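Drinks shelf in a shared office – how do you keep it in order?

jollomitz
Posted 2024-03-03
We have 30 people on our floor and one small two-tier shelf for drinks. It sits on a table and it fills up with whatever people bring in. I want to set some rules before it gets worse. Tall things on top, small bottles underneath, cups and bowls on the table behind. Does that work for anyone else?

zamfir_11
Fine in principle. I would put the heavy bottles on the lower board though. Ours had them all on top and it wobbled every time the door went.

jollomitz
The cans and the big jar don't fit underneath, so they have to go up. The white bottle with NO ENJOY on it is in the middle of the top row and I'd rather leave it there.
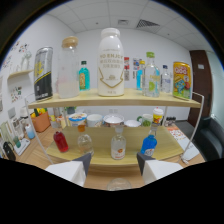
How often should a shared drinks shelf be wiped down?
Once a week, and straight away after a spill – sugary drinks go sticky and mark the wood.

drosby
Agree with the weekly wipe. I don't agree with keeping cups behind the lower board. You have to reach past the bottles to get one, and sooner or later a bottle goes over. Put the cups on a tray at the side.

zamfir_11
A tray takes up table. If the bottles on the bottom are spaced out you can get a hand between them.

drosby
You can, until someone adds three more.

Lisa
We only allow unopened drinks on the shelf. Anything opened goes in the fridge with a name on it. There were complaints for a fortnight and then people got used to it.

jollomitz
Our fridge is tiny, so I can't do that for everything. Juice and milk could go in.

zamfir_11
Then limit it to one drink each.

jollomitz
30 drinks won't fit either. I'll try the tray first and see how people get on with it until the end of March.

drosby
Measure the table before you buy one. Mine went back to the shop.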